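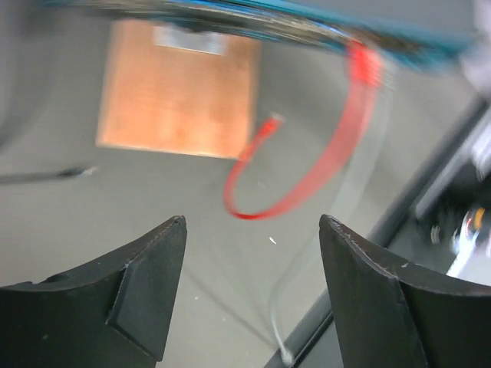
A square copper-colored plate on a light gray surface.

I killed my first hedge in August, and I still feel bad when I walk past the spot. It was boxwood, 21 plants in a row along the drive, and I had the bright idea of shearing the whole thing hard in the worst heat of the summer. By the end of the month it was the color of toast!

So this time I called Bo-ram Kwon, who runs the little nursery out at Uneck, and she talked me into hornbeam. I'd never given hornbeam a thought (I think I had it mixed up with beech). She sells it bare root in bundles of 50, skinny little whips that look like something you'd throw on the fire, and she told me to get them in the ground while they were still asleep.

We dug a trench instead of separate holes, about as deep as my boot, and spaced the whips a foot apart. My back hurt for days. I was all set to pour in fertilizer, but Bo-ram said to leave them alone the first year and just keep the water coming, slow and long, 2 times a week. I ran a soaker hose down the row and covered it with shredded bark, keeping the bark off the stems.

Then came the part I hated, cutting every one of them back by a third. I'd paid almost $300 for those plants and there I was snipping the tops off! But by summer they'd all thrown out side shoots near the ground, and you can hardly see my neighbor's trash cans through them now.

I'm leaving the next trim until the birds are done with it. There's a nest at the mailbox end, way down low, and I'm walking around it for now.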